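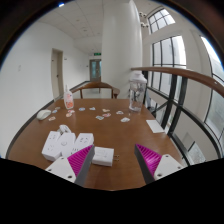 **What belongs on a shared table at the end of the day?**

"As little as possible, and only things that the next person can use without asking," said the facilities coordinator at the Rokby building. "A mouse may stay. A bottle with a pump may stay if it has a label. Adapters and sockets go back to the cupboard, and stickers go back in their envelope."

The coordinator was interviewed for the staff bulletin on Monday, March 17, 2025, following the introduction of the revised Shared Tables Guidance. The guidance applies to every table in the corridors and common areas at Rokby. Private desks are outside its scope, as are the tables in the canteen.

## Small items

The previous guidance, issued in December, dealt mainly with larger objects such as coats, parcels and display boards. According to the coordinator, these were never the real difficulty. "People notice a parcel and they move it. A plug adapter can sit on a table for weeks. It is small, it is white, it looks as though it belongs to the building, and so it is left where it is."

Electrical items are now treated as a group of their own. Sockets, adapters and short leads are to be returned to the Perkow cupboard on the ground floor, where each type has a separate tray. Staff are asked not to stack sockets on top of one another, either on the table or in the tray. "They lean, they slide, and somebody puts a plug on top of the pile. I would like to be able to open a tray and see every item in it."

Asked whether adapters should be labelled, the coordinator was cautious. A trial on the second floor had used paper tags, many of which came off within a month. The present arrangement is that adapters bought by the building carry a painted dot on the underside. Anything without a dot is placed in the lost property box and kept for 59 days.

## Stickers

The stickers have attracted more comment than any other item in the guidance. They are bought in packs of 500 for visitor days and school groups, and an order of 2,000 was delivered before the last open afternoon. Loose ones have been turning up on tables ever since.

"I have no objection to stickers," the coordinator said. "Visitors like them, and choosing one is part of the visit. It is right that they should be spread out while the group is here, so that people can see the colours. When the group has gone, they should be gathered up. A sticker left on a wooden top will sooner or later be stuck to it."

Marks on the wood are to be reported and left alone. In one earlier case a member of staff had used a kitchen scourer, and the top had to be sanded and oiled by Wulletti, the firm that maintains the furniture. The guidance now states that a soft cloth and warm water are sufficient for ordinary cleaning, and that nothing abrasive is to be used.

The order of clearing is also set out. Loose paper items are collected first, then electrical items, and the surface is wiped last. The coordinator estimated that a table of ordinary size takes one person less than 10 minutes. "The mouse can simply be lifted and put back. The bottle likewise — but please wipe underneath it, as pump bottles do leave a ring."

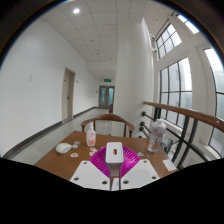 ## Supplies and next steps

Pump bottles will continue to be supplied by Thongdee and replaced when empty. Staff should not refill them from other containers, and a bottle whose label can no longer be read should be handed in at reception.

The coordinator confirmed that no further tables will be placed in the corridors this year. A request for drawers beneath the existing ones has been received and is under review. "Drawers would hide the problem for a time," the coordinator said. "I would prefer to see how the trays work first."

Copies of the guidance are available from reception and are posted inside the door of the Perkow cupboard. Comments may be left in the book beside it until the end of the month.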